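Treloar Day Camp: packed lunch bag and container check
Checked by Sabine Steinbach, room 51. Second reader: Chaiwat Inthanon.

1. Zipper runs full length without catching
Pass, for now. The supplier sheet says the zipper is good for 3029 openings. I'd like to meet whoever counted. I did 30 and my thumb got sore.

2. Pull and ring firmly attached
Pass. Tugged hard, no movement. I still don't like a metal ring on anything a six-year-old chews.

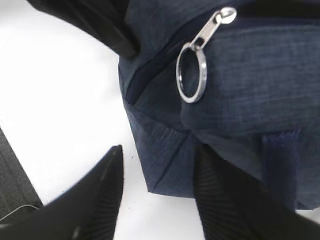 3. Seams at corners and strap
Pass with comment. Corners are where the last lot went, usually by January. Look again mid-term and don't take my tick as a promise.

4. Lining clean, no tears, no smell
Pass. Turn the bag toward a window before you sign this one. Last term it got ticked on bags that had clearly never been opened. (C.I.: Agreed, mine included.)

5. Keeps food cold until noon
NOT CHECKED. The leaflet says it does. The leaflet is not a thermometer. Left blank until we get a probe that works.
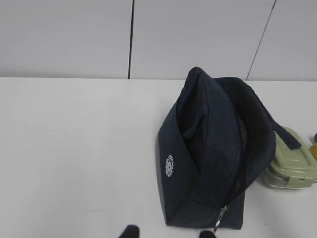

6. Container lid closes and stays closed
Pass when empty. Try it with soup, then upside down over the sink. "Leakproof" has cost us one carpet already.

7. Container fits in bag with lid on
Open. Sterkar's order form says "fits most." Most what? C.I. to try it with the zipper fully shut.

8. Whole fruit and vegetables washed, no soft spots
Pass by eye only. Pears go from hard to mush overnight, so check again on the morning. Cucumber to be cut lengthwise for the youngest group, never in rounds.
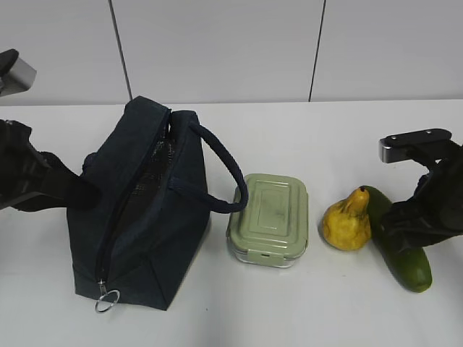
Items 1 to 8: bag, container, pear and cucumber.

9. Name label inside bag
Fail. No label supplied. Marker on the lining washes off, whatever the pen says.

Result: hold. Do not put form 406 through until 5, 7 and 9 are done.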